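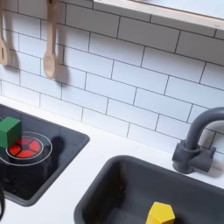
Trallport adds Vistia white wall tile and dark gray grout to its kitchen range

February 2023 – Trallport has extended its kitchen surfaces range with Vistia, a glossy white rectangular wall tile intended for backsplashes between the countertop and a shelf or wall cabinet. The tile is sold with a matching dark gray grout, Cikeo, which is mixed with water on site and supplied in 3 kg bags.

Vistia is a glazed ceramic tile for interior walls. It is laid in a staggered pattern with narrow joints of 3 mm. The white glaze can be cleaned with a damp cloth and ordinary dish soap. Abrasive powders and wire pads should not be used on the glaze or on the joints.

The dark joint color was selected after a trial period that ended in January. Light gray and white grouts were tested in the same kitchens and showed cooking stains sooner, mainly in the two rows directly above the cooktop. Cikeo is suitable for use behind electric and induction cooktops. For gas burners, installers should follow the clearances given by the appliance manufacturer.

The range is designed to be combined with white matte countertops and inset cooktops. The joint between the countertop and the first row of tile must be filled with a flexible sealant and must not be grouted. Rails and hooks for wooden spoons, turners and similar utensils can be fixed through the tile with a standard ceramic drill bit – drilling through a joint is not recommended.

An initial production run of 3000 boxes has been completed at the Lukoševičius works. Vistia is listed under order number 945 and Cikeo under order number 378. Both are available now through Trallport dealers. Laying instructions and a cleaning sheet are packed in each box of tile.

Samples for trade customers can be requested from the Trallport kitchen surfaces desk.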